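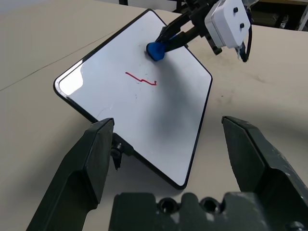

Garnalen: borrado bimanual de pizarra

Ficha de datos y notas de uso

Resumen

Garnalen reúne 894 demostraciones teleoperadas de una tarea con dos brazos: borrar un trazo de rotulador en una pizarra blanca pequeña apoyada en la mesa. Un brazo lleva el borrador y el otro se queda cerca de la pizarra para sujetarla si se desplaza. El conjunto se grabó para estudiar si una política entrenada por imitación sabe cuándo ha terminado de borrar, algo que en nuestras pruebas anteriores fallaba a menudo.

Contenido de cada episodio

– Vídeo de las cámaras de muñeca de ambos brazos, a 30 fotogramas por segundo.
– Posiciones articulares y apertura de las pinzas, con la misma marca de tiempo que el vídeo.
– Etiqueta final puesta por el operador: limpio, parcial o fallido.

Los episodios duran alrededor de 60 segundos. La posición y el giro de la pizarra cambian de uno a otro, y también la forma del trazo: rectas, zigzags, ganchos. La pizarra no se limpia a fondo entre episodios, de modo que quedan manchas grises y restos de tinta de sesiones previas. El evaluador solo cuenta el trazo nuevo.

Método

La política base, Pollex, predice secuencias cortas de acciones para los dos brazos a partir de las imágenes de muñeca. La variante Iyengar añade una salida que estima cuánta tinta queda y detiene el movimiento cuando el valor baja de un umbral. Ambas se entrenan con la misma partición, incluida en la carpeta splits.

Resultados

Iyengar deja menos episodios parciales que Pollex y repite menos pasadas sobre zonas ya limpias. La diferencia se reduce con trazos muy cortos. Los reflejos de la superficie brillante y la sombra del propio brazo siguen siendo la causa principal de paradas prematuras.

Limitaciones

Una sola mesa y un solo modelo de pizarra. No hay sensores de fuerza – la presión del borrador no se registra. La etiqueta parcial depende del criterio del operador; no la recomendamos como única medida.

Versiones

La versión 2 corrige el desfase entre cámaras y retira los episodios duplicados. Para cargar los datos se necesita el lector Rikholm, en la carpeta tools.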